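4.2 Handling of knitwear before folding

The second part of the study deals with knitted items, which made up most of what the households said they put off. Shirts and trousers were folded on the day they were washed in nearly every diary. Sweaters, sweatpants and knit blankets were left on a chair, on the bed or on top of the dryer, often for two days or more. We wanted to know how much of this came down to the fabric and how much to habit.

Nineteen households kept a laundry diary during February. Each entry gave the kind of item, where it was put down after drying, and whether it was folded, hung or left as it was. The diaries contain 631 entries for knitted items. Entries that only said "clothes" or "mixed pile" were left out. Two coders, Hussam Qudah and Glenys Pritchard, sorted the remainder independently and settled their differences by going back to the wording in the diary.

We use the word "heap" for any item set down without a fold line, whatever its height. The diaries themselves use many words for this (lump, pile, ball, "the usual mess"), and we did not try to keep these apart. A heap differs from a loose fold in one practical way: a person who comes back to a loose fold can pick it up by its corners, while a person who comes back to a heap has to find an edge first. Finding the edge was the step people complained about most. In the interviews, several said they shook the item out two or three times before they could tell the neck from the hem.

Plain knits in one color were the hardest in this respect. A striped or patterned sweater shows which way it is lying, and a printed front gives a clear starting point. On a plain gray knit, the creases and the hollows between the folds look much the same from any side, and a thin edge can easily be taken for one more crease. Figure 6 shows a heather-gray knit in a heap, with a thin edge of the fabric held at the bottom.
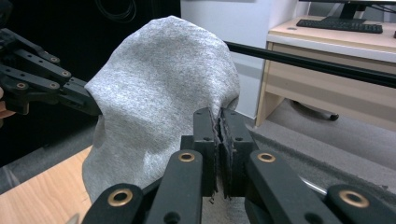
Figure 6. Heather-gray knit fabric bunched into a tall, rounded mound. A thin edge is pinched at the bottom, with a few loose threads below it.

Uldis Paju disagreed with the weight we give to the edge. In his comments on an earlier draft he wrote that people who fold a great deal of knitwear do not look for an edge at all. They take hold of the item anywhere, lift it, and let it hang until the heavy parts drop, and only then do they choose where to grip. In his view the search for an edge is something people do when they are tired or working on a bed, where there is no room to lift.

We accept part of this. The diaries do not record how an item was picked up, and the interviews took place too long after the folding for people to remember it well. The households that used a bed or sofa for folding did report more shaking out than those that used a table. It is still the case that lifting was rarely mentioned by anyone, and when it was mentioned it was for blankets. Two people said they avoided lifting heavy sweaters by one point because they had stretched one that way in the past.

Loose threads came up more often than we expected. They were first noted under "other," and Pritchard later gave them a code of their own. A person who found a thread while folding usually stopped to deal with it, by cutting it, pulling it through to the wrong side, or setting the item apart for mending. Items set apart in this way were seldom folded the same day. Some went back into the heap and turned up again in a later entry with the same remark beside them.

Room for folding was the other common reason for delay. Six of the households had no clear surface near the dryer or drying rack and carried everything to another room. In these homes knitwear was put down first and folded last, after the flat items had been cleared out of the way. Households with a shelf or table beside the rack followed no fixed order, and their heaps tended to be gone by evening.

The two reasons are hard to pull apart with diaries alone. A household short of space may also own heavier knits, and we did not ask for an inventory. Section 4.3 takes up the interviews on storage, where the same households describe what happens to the knitwear once it has been folded.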